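Out of Office, Out of Voice

A support worker at Prodano on silence, small talk and the help desk that runs on typing

The man who keeps 80 people's computers alive at Prodano would prefer to be interviewed by email. We compromised: he would talk for an hour, in the Redton branch, and I would not comment if his voice gave out. It gave out at minute 14. He drank some water and looked at me as though I had done it.

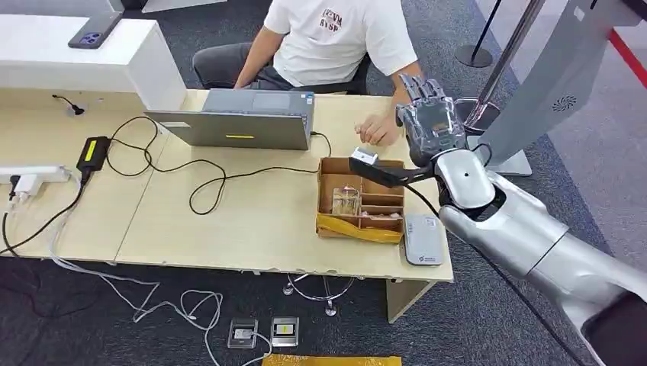
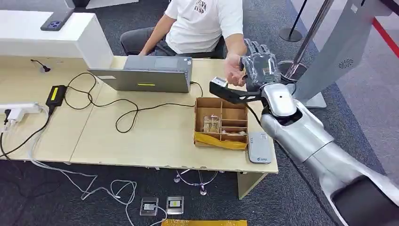
How long can he go without speaking to anyone?

"From Friday evening until the Monday stand-up, easily. My record is longer, but my sister reads this site."

He doesn't consider this a hardship. He lives alone in Stidness, two stops from the end of the line, and his Sunday consists of groceries, a long walk and a machine in the closet that he is forever reinstalling. The supermarket put in self-checkout a while back. "I used to say 'no bag, thanks' once a week. Now I don't even have that. I was surprised to find I missed it — for a week or so."

Work is different, up to a point. The company moved its support requests into a ticket system called Wogan, and he closed 1,412 of them last year. By his own tally, 488 were passwords. He is fond of tickets. A ticket has a subject line, a beginning and an end, and it doesn't ask what you did over the weekend.

"People think I hate them," he says. "I like them fine. I like them in writing."

The trouble comes when somebody walks over. They want to tell him the story of the printer, starting in April, and he wants the error message. He has learned to let the story run. Often the useful part is buried near the end, after the bit about the vacation. "A woman told me her whole kitchen remodel once, and in the middle of it she mentioned she'd moved the router into a metal cabinet. So, fine. I listen now."

His coworkers have adapted too. They send a message before they approach, the way you'd call ahead to a restaurant. At the holiday party he was put in charge of the music, so he had a table to stand behind, and he still speaks of this as the kindest thing an employer has ever done for him.

I ask whether he ever gets lonely. He takes long enough over it that I check the recorder.

"In the flu, yes. When you're sick you want somebody to be annoyed with. The rest of the time I've got the radio, and the radio never needs a reply."

Then he asks, quite politely, whether we are done. We have 2 minutes left. We spend them in silence, and he seems to enjoy those most.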